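Why Does Your Voice Bounce? All About Echoes

Have you ever shouted "Hello!" in a big empty gym and heard the room shout back? That's an echo, and it is one of the best tricks sound can play!

Sound starts with a wiggle. When you talk, little flaps in your throat shake very fast (put your fingers on your neck and hum - you can feel it!). The shaking pushes on the air next to it, that air pushes on the next bit of air, and off it goes across the room. We call this a sound wave.

Sooner or later the wave hits something. If it hits something hard and smooth, like a brick wall or a tile floor, most of it bounces off, the way a rubber ball does. If it hits something soft, like a pillow or a thick curtain, a lot of it gets soaked up. That's why your bathroom is great for singing and your closet full of coats is so quiet.

Ceilings count too! Lots of kids forget about them, but sound goes up as well as sideways. Next time you walk into a big room, look up and think about what your voice will meet when it gets there.
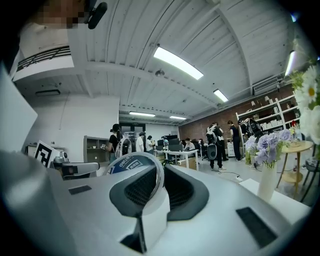

A white ceiling with long planks, wide beams and bright lights.

So why don't you hear an echo in your bedroom? The sound does bounce, but the walls are so close that it comes back almost right away, and your brain mixes it together with the first sound. To hear a separate echo, you need to stand far back from the wall. Try 18 big steps or more!

Yoon-hee Jeon's class in Linham tested this in March. They stood in front of the long wall behind their school and clapped 2 wooden blocks together. Up close they heard one clap. From way back by the fence they heard clap-clap - and then everybody wanted a turn.

Try it yourself! Take 4 steps away from a big outside wall and clap once. Listen. Then walk back another 4 steps and clap again. Keep going until you hear the wall answer. Bring a friend, and ask a grown-up to help you pick a spot away from cars.

Word to know: an echo is a sound you hear again after it bounces off something.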